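Frequently Asked Questions: Recording Examples for the Clivura Learning Project

Thanks for stopping by! We get a lot of the same questions from people who have just signed up, and from people who are only curious, so we have gathered our answers on one page. Last updated 2 December 2022.

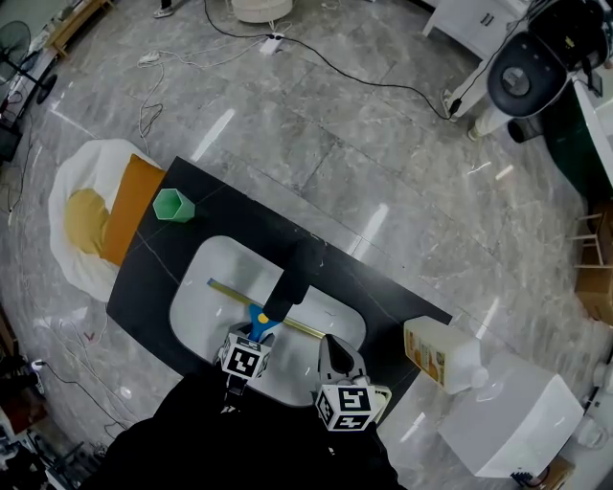

What counts as one example?
One example is a single complete try at a single small job, from the moment you press the record button to the moment you press it again. If the job is "wipe the sink," then one wipe of the sink from start to finish is one example, and the next wipe is another. We keep them separate so the learning system always knows where a job begins and where it ends, which saves a great deal of sorting out later.

How long should an example be?
Most household jobs come out at about 15 seconds, and that suits us nicely. Some run longer and we are happy to have those too, so long as the extra time is spent doing the job and not standing around before it. If you find yourself talking to someone while the recording runs, just finish up, throw that one away and start fresh.

Do I need to know anything about robots or programming?
Not a thing. If you can wash up after dinner, you know more about washing up than our system does, and that knowledge is exactly what we are after. The first visit includes a slow walk through the equipment, and after that you will practice for a while with nothing being saved. People who cook, clean or fix things for a living tend to get comfortable quickly, but we have had lovely recordings from folks who swore they were clumsy.

Why do I have to use the grippers when my own hands are so much better at it?
Your hands really are much better at it! The trouble is that a robot doesn't have your hands. It has two fingers on each arm and that's all, so if you showed it how to wring out a cloth with ten fingers and two thumbs' worth of cleverness, it couldn't follow along. Working with hand-held grippers keeps your movements within what the machine can copy. It feels silly for a little while, like eating soup with tongs, and then at some point in the first session most people stop noticing.

What are the black and white square patterns for?
Those are markers. The software looks for them in the video and works out from their size and slant where each gripper finger is and which way it is turned. Please don't cover them with your thumb, a sleeve or a drip of dish soap. If one gets dirty, wipe it gently with a dry cloth, and if one starts to peel, set that gripper aside and take another from the drawer. A wrinkled marker will give us a finger position that is just a bit off, and a bit off is harder for us to catch than completely wrong.

Which sink jobs are you collecting at the moment?
The sink list for this round is a short one. We are collecting picking up a squeegee from the basin, drawing it across the bottom, setting it down again on the counter, and moving a cup from one end of the counter to the other. The sheet by the door has the full wording. Please read the wording even if you did the same job last time, as we do tweak it (we changed "put down" to "lay flat" in July, and the older recordings had to be relabeled by hand, so we have learned to be fussy).

Does the faucet need to be running?
Please leave it off. All of the sink jobs in this round are dry ones. We would love to get to running water one day, but splashes on the lens make a real mess of the tracking, and we haven't found a cover we like.

How many examples do you need altogether?
We are aiming for 600 of each job before we train on it. That sounds like a mountain, I know, but it is spread over all the people taking part, and the jobs are short. There is no quota for you personally. Come for as long as you enjoy it and stop when your wrists get tired.

Should I do it exactly the same way every time?
Please don't! This is probably the point we repeat most. If every recording starts with the squeegee lying at the same angle, the system learns that one angle beautifully and is lost the minute somebody leaves it lying the other way. So between tries, move things. Turn the squeegee around, slide it toward the faucet or away from it, switch which hand goes first, stand a little farther to the left. You don't have to be wild about it — small, honest changes of the sort that happen in any kitchen are just right.

Do you want me to tidy the room first?
Only the floor where your feet will go. Cables get kicked, and we would much prefer that you stayed upright. Everything else can stay where it is, cushions and boxes and all. We used to clear the whole space before each session, back when we were working with the Flomesard trial rooms, and the system that came out of it got very confused in an ordinary home. Background clutter is good for it.

What if I drop something?
Pick it up with the grippers if you can, and carry on. A fumble followed by a good recovery is one of the most useful things you can give us, and we mark those recordings specially. If the thing rolls out of reach, or you have to put the grippers down to fetch it, press stop and choose "discard." There is no penalty for discarding and we don't keep a tally.

Should I drop things on purpose, then?
It's a kind thought, but no. Staged fumbles tend to look staged, and the system picks up the habit of letting go for no reason. We had one early version that would lift a cup perfectly and then open its fingers, as pleased as you like. Let the accidents be accidents.

How fast should I move?
A little slower than feels natural. Quick movements blur the video, and once the markers blur we lose track of the fingers. A good rule is to move as though the cup were full, even when it's empty. But please don't stop and start, either — one slow, easy motion is better than a string of careful little ones.

What does the camera see, and who looks at it?
The camera looks down at your hands and whatever is near them, so it takes in the work surface, the grippers, a good deal of floor and now and then a passing foot. It does not record sound. The recordings are looked at by our own labeling group and by the two people who run the training software, and they are stored on our machines under the Wernerent agreement you sign on your first visit. If something turns up in a recording that you would sooner keep private, such as a letter with your address, tell us and we will delete that recording the same day.

Can I record at home?
Sometimes. We have four take-home kits, and they go out in turn, so there is usually a wait. A kit has a pair of grippers, the camera with its strap, a charger and a printed checklist. You will need a sink or table you can walk up to comfortably and fairly even light. Strong sun coming through blinds is the one thing that really gives us trouble, as the stripes fall across the markers and the software can't read them. Draw the curtain, or wait for the sun to move along.

The little light on the camera is blinking orange. What now?
Blinking orange means the storage card is nearly full. Finish the example you are on, then swap in a fresh card from the tin. Steady orange means the camera has stopped saving, and I'm sorry to say that anything you have done since it turned steady is gone. Glance at the light every few tries and you should never be caught out.

What happens to my examples after I go home?
First they are checked for dropped video and missing markers. Then somebody watches each one, trims the ends, and attaches the job wording to it. After that they go into the pool with everyone else's, and the system studies them in mixed order, guessing the next small movement and being corrected, over and over. A training run takes a couple of nights. Then we try the result on a real sink, and the jobs it struggles with go back on the sheet by the door.

Will you be open during Ramadan?
We will, with evening sessions moved later for anyone who would like to come after breaking the fast. Just mention it when you book and we will find you a slot that suits.

I have a question that isn't on this page.
Then please ask it! Use the contact form at the bottom of the site, or catch whoever is running the session. Quite a few of the answers above began as somebody's puzzled look over a pair of grippers, and we add new ones whenever we get the chance.

Related pages: Booking a session | Take-home kit checklist | Current job sheet | Recording agreement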